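I gave up my alarm clock in May, and I can't say I miss it. Stavell has one early bus, the 5.55 to Toft, and for years I'd leapt out of bed at 5 on the dot to catch it – usually with one sock on and a mouthful of toast!

Then my hours changed and I could lie in. Bliss, you'd think. I was awake at 5 anyway, staring at the ceiling and getting crosser by the minute. 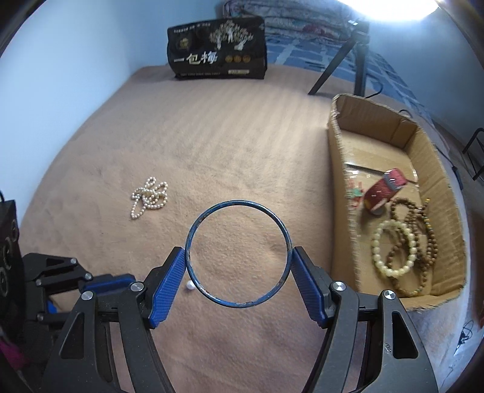 Jytte Eyvindsson reckons I was trying too hard. Go to bed later, she told me, and stop looking at the time. So I stayed up reading until I couldn't keep my eyes open (40 pages of a very dull thriller, if you're asking) and slept straight through until seven.

I've kept it up since, more or less. Sundays are still hopeless, and I've started on the sequel.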